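Skatov releases version 2 of its grasp planning software

Mirnton, Tue 12 April

Skatov has released version 2 of Huvley, its software for planning and checking grasps from demonstrations recorded with hand-held grippers. The new version is available to existing licence holders from today and to new customers from the end of April.

Huvley takes recordings made by people handling ordinary objects and turns them into grasp plans that a robot arm can follow. Until now the software worked best with boxes, tubs and other items with flat sides. Version 2 adds a planner for small round objects, including bottles, jars and tubes, and a perception module trained on clear and shiny surfaces.

The company says the work was prompted by requests from customers who record in homes. Bathrooms and kitchens were the rooms where the earlier version most often lost track of an object, mainly where white tile, glass and bright light came together. Small bottles were a particular problem. The label could be found easily enough, but the planner would often place the glass base in the wrong position and propose a grip across the cap.

"A bottle held at an angle looks simple to a person," said Afshin Rashti, head of software at Skatov. "For the planner it was two separate objects, a label and a cap, with a gap where the glass should be. We rewrote that part from the beginning. It now works out the whole shape first and chooses the contact points afterwards."

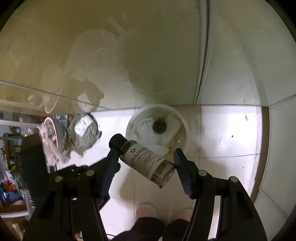
What is new in version 2

The shape estimator now handles clear glass and plastic. It gives a confidence score for each part of the object, and recordings with a low score are set aside for a person to look at.

Jaw contact is tracked through the whole recording. Users can enter the pad width and jaw angle of their own gripper in a settings file, and the planner will use those values when it replays a grasp.

Background clutter is dealt with in a separate step, which can be switched off for recordings made on a clean bench.

In Skatov's own tests, the software was run on 2000 recordings covering 49 household objects. The test report and the settings used are included with the download.

De Haan, which has used Huvley since the first version, tested the release before launch and will move its recording teams to it during April.

Price and support

Licence holders can upgrade at no charge. Recordings made with the earlier version can be opened without conversion, although plans need to be generated again. A trial licence covers up to 100 recordings.

Requests for trial licences should be sent to the Skatov sales office in Mirnton.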